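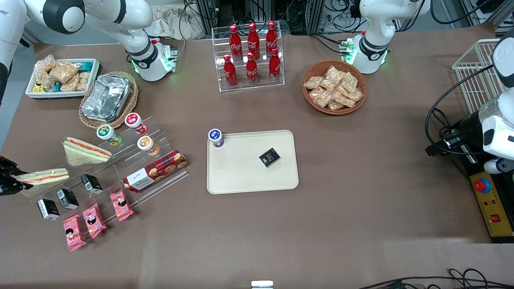
4. Setting up the snack table

I rebuilt this section in April after Yamuna Kamath tried to follow the old one and ended up with the rack on backward. If you've got the older printout taped up somewhere, please toss it!

Before you start: both arms should be powered and showing green at the base. If either ring is any other color, stop and go back to section 3.

1. Lay the brown cover flat and smooth out the wrinkles, especially near the bases. I use my forearm like a rolling pin.

2. Put the tray in the middle of the table. Leave 300 mm clear between its back edge and the bottle stand (I cut a stick to that length and it lives in the Drikura drawer).

3. Set the bottle stand at the back, centered, and fill the upper tier first. Labels face you.

4. Angle the clear stepped rack on the left. Yogurt cups go up top, sandwiches below them, and the little boxes and pink packets along the low steps. Stand the packets upright against the edge. If they slump, swap them for fresh ones, I've never had any luck propping them.

5. Baskets next. The pastry basket sits to the right of the bottles, and the white wire one goes in the back right corner.

6. Load the layout called Rodimus 12 and run the slow pass at 14 percent speed. Keep a hand near the red stop button on the yellow box the whole time.

Caution: the cables by the left arm's wrist need a loose loop. Eetu Lahtinen zip-tied them once to be tidy and we lost nearly a whole Saturday to error 116. Hang them loose, then jog the wrist through its full turn and watch that nothing pulls.

Note: "left" and "right" arm mean the robot's left and right. Standing at the front of the table, you'll have its right arm on your left. Yes, I still mix them up.

7. When the slow pass finishes, check the gripper height over the sandwiches. You want it hovering close without touching the bread. Adjust in the Height tab, one click at a time, and save before you close the tab (it won't ask).

If the height keeps drifting after a restart, see 4.3, Re-zeroing the wrist.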